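Monday, late, tea gone cold

Server day. Slept badly, up before the alarm, laptop open before the kettle. Ellier plan renews tonight and I still hadn't decided. 1000 GB disk, decent enough when I signed up, now the thing is full more or less permanently and I spend my evenings deleting stuff to make room for other stuff.

Tried the Jivovitz trial instead. Signup fine. Panel loads quick. rTorrent already installed, didn't have to beg support for it. Then SFTP refused my key three times, turned out I'd pasted the old one from the dead laptop. My fault. Lost most of the morning to it.

Moved the first batch over with rsync. 313 files, all the Linux images and the field recordings archive. Watched the numbers go by like an idiot when I should of been answering mail. One stall near the end, restarted it, picked up where it was. Hash check clean. Good.

Da-eun Um messaged at lunch, she's on Tellus and swears by it, says the ratio on her private tracker doubled. Tellus has no free slots until November though, so that's that. She also thinks I'm mad to pay for two boxes at once. Probably right. Told her it's only for the overlap.

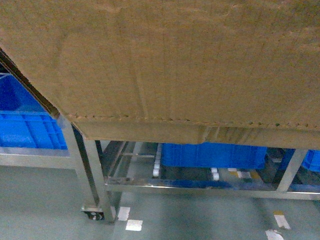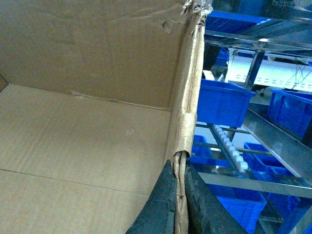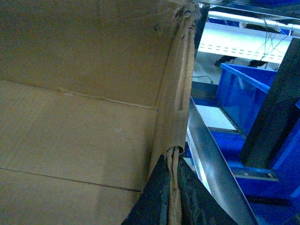
Plain brown cardboard.

Evening

Back at it after dinner. Seeding test. Loaded 2 big torrents and left them alone, no fiddling, I promised myself. Fiddled anyway. Port was closed in the client config, opened it, peers showed up right away. 2244 in the swarm on the larger one, felt nice to be useful to somebody.

Upload steadier than on Ellier. Ellier always sagged after supper when everyone piled on. One evening proves nothing, must check again later in the week. Write it down this time!!

Things I don't like: no proper bandwidth graph, just a number. The web file manager hangs on folders with long names. Support bot before you can get a human, and the human (signed just Ji) answered a question I hadn't asked. Polite about it. Second reply was better, told me where the log lives.

Things to do before bed:
- cancel Ellier, they want it before midnight their time, check which time
- export the RSS rules, they won't copy themselves
- change the panel password, still the one from the welcome email, bad
- tell Da-eun the VPN thing was the DNS after all

Did the first one. Cancel page asked me why I was leaving and the box only took a few words so I put "disk". Box stays up until the end of the paid period so teh rest can go over slowly. RSS rules exported but two of them look mangled, quotes gone strange. Tomorrow.

Password done. Eyes done too. Haven't told Da-eun, she'll be asleep.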